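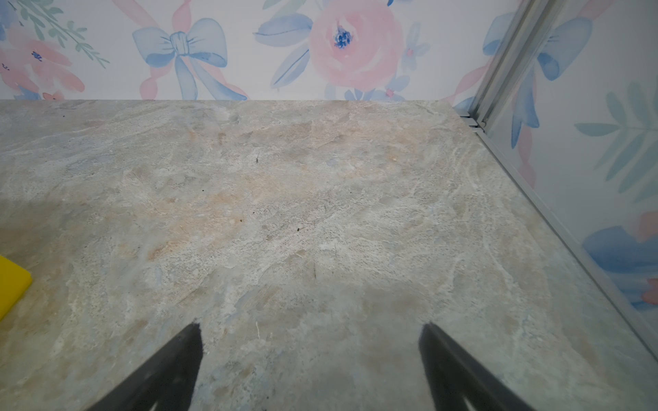

Most club guides to collecting demonstrations start with the arm. I'd start with the counter, because that is where our student team lost most of May. A mottled stone pattern in gray, cream and tan looks dull enough to a person. To a wrist camera it is full of blotches, streaks and little dark specks that could be crumbs or could be part of the print. Put floral wallpaper with blue bows and pink roses behind it and you have a booth that will show you quickly whether your policy learned the task or learned the decor. I doubt most of the success rates posted on club pages would survive it.

What follows is how we now run a pick-and-place session for the Vallisholm student challenge. It assumes you already have an arm that moves, a gripper that closes and a camera on the wrist. We use the Porard starter kit. Other kits will probably do as well, whatever their owners tell you.

Step 1. Write the task down first

One sentence, on paper, taped up where the driver can read it. Ours was "Pick up the block and place it in the tray." If two members read the sentence and do different things, rewrite it. Ours let people drop the block from any height, and half of them did.

Step 2. Fix the start pose

Save one start pose and return to it before every episode. Open the gripper all the way. Look at the wrist view and check that both fingertips show, with a clear gap between them. If one tip sits a little lower than the other, leave it alone as long as it stays that way between episodes. We wasted an afternoon chasing a perfectly even view and the results didn't move.

Step 3. Move the object more than feels necessary

Drivers are lazy about this, and I include myself. Left alone, people put the block back in the same comfortable spot. Our first set had 58 episodes and the block was near the middle in nearly all of them. The arm then reached for the middle no matter where we put the block, which a few of us wanted to call progress.

Now we split the work area into patches and draw the next patch from a cup. Include the far corners and the places where the object is only partly in view at the start.

Step 4. Wipe the surface, then stop wiping

Wipe once before the session. If you clean between episodes, you train on a spotless counter and test on a real one. The Bemdale notes we started from say to clear every mark. I don't see why, and they give no test to back it up.

Step 5. Drive slowly and throw away very little

Cut an episode if the driver hit the wrong key or the recording dropped frames. Keep the ones with a missed grasp and a second try. We had deleted those from the first set for looking messy, and the arm had no idea what to do after a miss.

Step 6. Train twice

Train on the first 100 episodes, then on everything. We ended with 508. The second model was better, but only slightly, and most of the gain was in the corners. If your second run is no better, more driving probably won't help. Go back to Step 3.

Step 7. Test it somewhere ugly

Change the backdrop and run the same trials again. Have a member who did not drive keep the score, and agree beforehand what counts as a success. We use 2 columns, "done" and "not done" - no "almost." The Geerts score sheet has a box for partial credit, and I'd cross it out before handing it to anyone on the team.

Post the bad number along with the good one. Ours dropped a lot with plain paper over the walls, and we're still arguing over why.

Related guides
Calibrating a wrist camera without the expensive board
Porard starter kit: what we replaced and what we should have left alone
Reading the Vallisholm challenge rules
Do you need a second camera?
Gripper pads compared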